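About Hollgate

Last updated 2026-05-03

Hollgate is an evening language school in Postdale. We teach Dutch, Portuguese and Polish to adults, in person, two evenings a week, and have done so since 2000. There is no app. We looked at making one and couldn't work out what it would teach anybody that a cheap pack of index cards wouldn't.

Most pages like this one start with a promise. Fluent by summer, speak like a local, learn the way children learn. We have read a lot of those pages and we don't believe them. Children learn by being surrounded by a language all day for years, with adults bringing them food. Our students have jobs, and they arrive tired and have usually done half the homework.

We do a decent job with those people. By the end of a first year most of ours can follow a slow conversation, book a room, complain about the room, and read a short news story with a dictionary close by. Some get further. A few get nowhere and leave, and we have never found a method that would have saved all of them, whatever the brochures from other schools say about theirs.

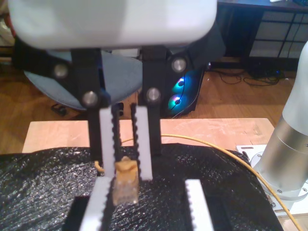 Why would anyone sign up after reading that? A prospective student put the question to us by email in April. Fair enough. Our answer was that they should sit in on a class first, at no charge, and see whether the room is talking. If the teacher is doing all the talking, go home. That test works on any school, including Rivell across the river, and we'd encourage people to try it there too.

How we teach

Classes are mostly speaking. There is grammar, taught out loud on the board and then again when it doesn't stick. We are wary of schools that say they have done away with grammar, because when you look at their worksheets it is all still in there under friendlier names. Verb tables are dull. Nothing we've tried replaces them completely.

We don't sort people into visual learners and listening learners. Every few years someone tries to sell us a quiz for it. We would like to see results from students who took the quiz next to results from similar students who didn't, and so far the salespeople have changed the subject.

For Dutch we use the Pelupessy course, a set of printed readers with recordings. The early dialogues are stiff and a surprising amount of the plot concerns a lost umbrella. We keep it for the recordings, where people speak at normal speed and talk over one another. The Portuguese and Polish groups work from our own handouts, which get rewritten often and still have mistakes in them. Please tell us when you find one. 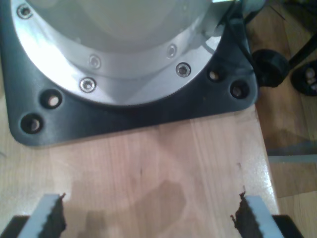 It all sounds rather slow, a student remarked on our feedback sheet last term, and couldn't the first level be squeezed into a few weekends? We have tried that. The weekend groups were cheerful and finished every unit, and when they came back for the next level they had lost most of it. Other schools say their weekend courses hold up better. Maybe so – we'd want to meet the students a few months on before agreeing.

Who comes here

At present 115 people are enrolled. Some have family abroad, some are moving for work, and a fair number just want an evening out of the house with something at the end of it. We used to ask for a reason on the form. The answers told us nothing about who would do well, so we dropped the question.

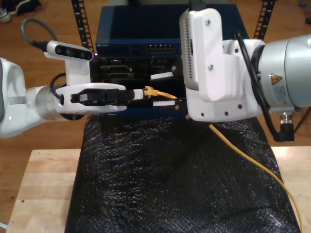

A yellow Ethernet plug near the ports.

You don't need a gift for languages. We're not sure there is such a thing, or if there is, it matters less than turning up. Age doesn't worry us much either. Older students often tell us their memory is gone, then correct the teacher on a date.

Certificates

We give one at the end of each level. It says you attended and passed our own test, and it has our name at the bottom. It won't get you a visa or a job. If you need an official exam, we'll tell you which one and help you prepare, but you sit it elsewhere and we get nothing for sending you.

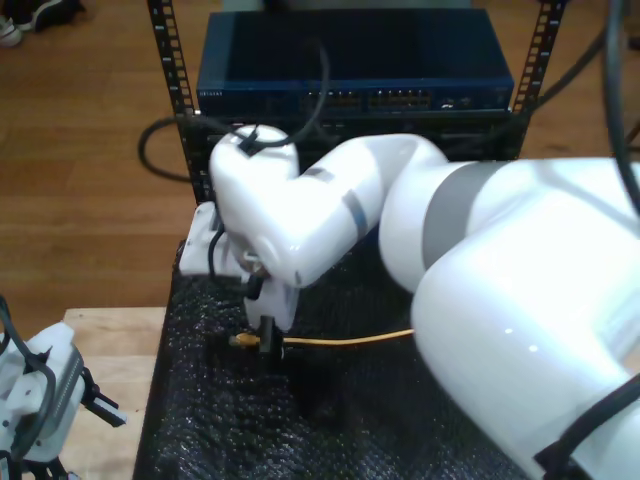
Employers sometimes ask us to vouch for a student's level over the phone. We will say what classes the person took, with their permission, and leave it there. A level on paper doesn't tell you how somebody will cope with an angry customer in Polish.

Fees and joining

Fees are listed by term on the courses page. There is no early-bird price, and no countdown clock. If you leave within the first two weeks we refund the whole term, less the cost of any book you've written in.

New groups start when there are enough people to hold a conversation. If yours doesn't fill, we'll say so and return your deposit. Please don't buy the books before we confirm – the Pelupessy readers are hard to send back.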